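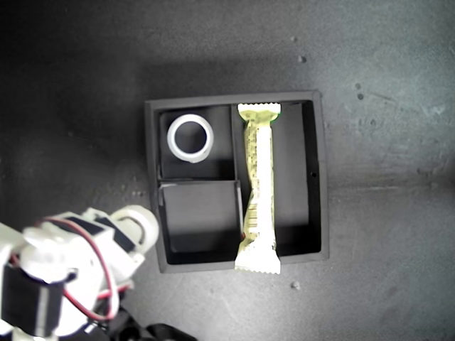 Is 252 demos of one sorting task enough, or am I kidding myself?

Tiago Carrilho
Posted in Small Arms and Grippers, December

I have a tabletop arm and a black tray with three compartments. The job is dull on purpose: the plastic ring goes in the upper left, the snack bar goes in the long slot on the right. I drive the arm by hand, record it, reset, do it again. I'm at 252 recordings and my evenings are gone.

The guide I followed (the Somness one, which everybody on here links to) says 30 good examples will get you a working policy for a task this size. I trained on 30. It got the ring 8 times out of 20 and the bar fewer than that. So I kept recording, and now the same guide's comment section tells me my data is "probably not diverse enough." Diverse how? It's a ring and a snack bar.

The bar is longer than I'd like for the slot and I keep counting it as placed when one end is up on the tray wall. Does that matter? And before I give up another week to this, has anybody seen more recordings fix a task like mine, or is that just what people say when they don't know?
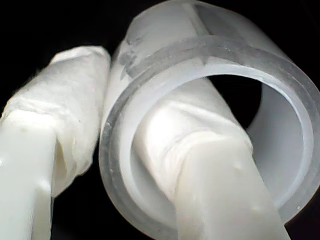 Replies

Prys Phillips

I'd stop recording and watch what you have. All of it, at double speed if you must. I did this with a set of mine last winter and threw out a third.

The bar first. If you call it placed with an end up on the wall, the model will learn that an end up on the wall is fine. It can't know you were tired and letting it go. Either decide that's a pass and stop worrying, or re-record those with the bar properly seated. If it won't lie flat in the slot whatever you do, get a shorter bar. Mixing both is the worst choice.

Then the ring. You're pinching the wall with one finger inside and one outside, so a small miss sideways means you hit the rim. Look at where the ring starts in each recording. I'd bet it starts in nearly the same spot every time, because that's where your hand drops it when you reset. Mark out a rough grid on the table and work through it. Turn the ring too, and start it on its side now and then.

I don't believe the 30 figure either. It may be true for whoever wrote it, on their table.

Also, check your wrapping. If the soft stuff on the fingertips has gone creased and fuzzy, your early recordings and your late ones weren't made with the same gripper. I'd want to know which of the 252 came before the last rewrap.

Tiziana Benedetti

More data worked for me. Get to 500 and try again.

Lourenço Amaral

I'd be careful with the reply above mine. More of what? I went the "just keep going" way on a cup task at Vindley and the score went up, then I moved the lamp and it fell right back to where it started. I had a very large pile of recordings of one lamp.

Prys is right about the start positions. I'd add two things.

Your test is too small. Eight out of 20 could be a bad night. Run the same 20 start positions each time you train, written down, and don't let yourself nudge the ring when it looks unlucky. I've nudged. Everybody nudges.

And split the task. Train on the ring alone and score it, then the bar alone. A rigid ring gripped by its rim and a bar in a crimped wrapper are different problems, and one number for both hides which one is failing.

I'm not convinced this method is as close to ready as the guides make out — but you can't tell from the data you've described, and neither can the people telling you it needs diversity.

Tiago Carrilho

Watched the first 60 tonight. The ring starts in the same place in nearly every one. Going to tape out a grid, and I'll come back with separate scores for the ring and the bar. Not recording 500 of anything.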